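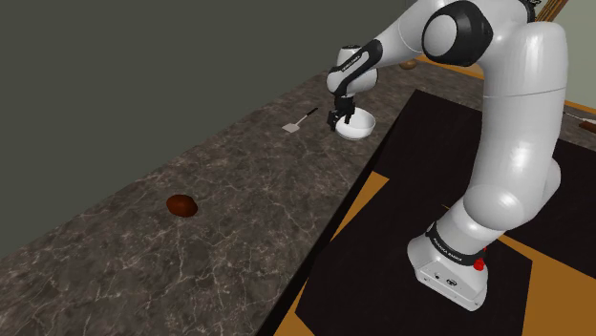 4. Changes to the work at the Dustport kitchen

4.1 The job before the arm

The Dustport kitchen prepares chilled meals for aged care homes and two hospitals. Before May, the portioning room ran on pairs. One worker set out bowls and tools for the next batch while the other filled, weighed and closed. The pairs swapped places when they felt like it, and no rule said how often. Workers told us they swapped when the filler's wrist got sore or when the setter got bored.

Setting out was treated as light work. It was often given to people coming back from an injury, to new starters in their first weeks, and to anyone who had been on the washing line the day before. It did not appear in the job descriptions we were given by the employer, Neris, and the shift leads kept no record of who did it. This matters for what follows, as the task that was handed to the arm was one that the firm had never written down as a job.

4.2 What was automated

The system was supplied by Schwaiger and is known on site by its project name, Kerkden. It places bowls and hand tools on the bench ahead of the filler and clears them when a batch ends. Filling, weighing and closing are still done by hand.

Placement routines were worked out in simulation before they were tried on the floor. Figure 3 shows one such simulated layout, with the arm at a stone counter and its two-fingered gripper at the rim of a white bowl. A small spatula lies flat beside the bowl. The simulated room was never meant to match the portioning room, where the benches are steel and the light is much harsher. Staff were shown renders of this kind at a briefing, and several of them said later that they had expected the real station to have as much clear space as the counter did. In practice the bench is crowded for most of the shift.

Figure 3. Simulated counter layout with arm, bowl and spatula.

4.3 Pace

The first change workers spoke about was pace. In the paired arrangement, the setter watched the filler and slowed down or sped up to suit. The arm works to a batch plan loaded at the start of the shift. The filler can pause it with a foot switch, and every pause is logged. We were given the log for the study period, which held 670 pauses. Of these, 552 were ended by the filler pressing the switch again, and the rest were ended by a shift lead.

The supplier's software lists all of these as stoppages. Interviews gave us a wider picture. Fillers paused the arm to wipe down the bench, to change gloves, to answer a question from the packing side, or to straighten a tool they wanted at a different angle. Most of this went on before as well, but it was never recorded. One filler said she had stopped using the switch for short jobs and now worked around the arm – she did not want her number to be the highest on the sheet. Shift leads said they had never used the log in a performance talk. Fillers knew this, and some still kept an eye on it.

4.4 Light duties

With setting out gone, the room lost its main light task. Neris moved some of that work to label checking, but label checking is done standing, in the cold store lobby, and two of the workers we spoke with could not do it for medical reasons. They were offered shorter shifts. Both accepted, and both said they would have preferred to keep their hours.

New starters were affected in another way. Under the old arrangement they learned the menus by setting out for someone who knew them. They now begin on filling, with 15 minutes of instruction at the station. Experienced fillers reported that they spend more time correcting portions than they used to. This time is not recorded anywhere.

4.5 Talk and company

Fillers at the Kerkden stations work alone. The next person is on the far side of the guard rail, and the extraction fans make it hard to talk across it. Of the 9 fillers interviewed, most brought this up without being asked. A few liked it. One said he got through his shift with less fuss and went home in a better mood. Others said the day felt longer, and that they now saved up small problems for the break, when it was too late to fix them.

Shift leads noticed the same thing from their side. Faults with lids or scales used to reach them through the setter, who had a hand free and could walk over. The filler has to pause the arm, take off gloves and leave the station, and so tends to wait.

4.6 What stayed the same

Pay grades did not change, and no one in the portioning room lost their job during the study period. Start and finish times also stayed as they were. Workers were generally positive about the clearing routine, as stacking used bowls at the end of a batch was widely disliked. Several asked whether the arm could do the clearing only, with setting out handed back to a person. Neris had put this to Schwaiger, and at the close of our fieldwork the two firms were still discussing the cost of a second batch plan.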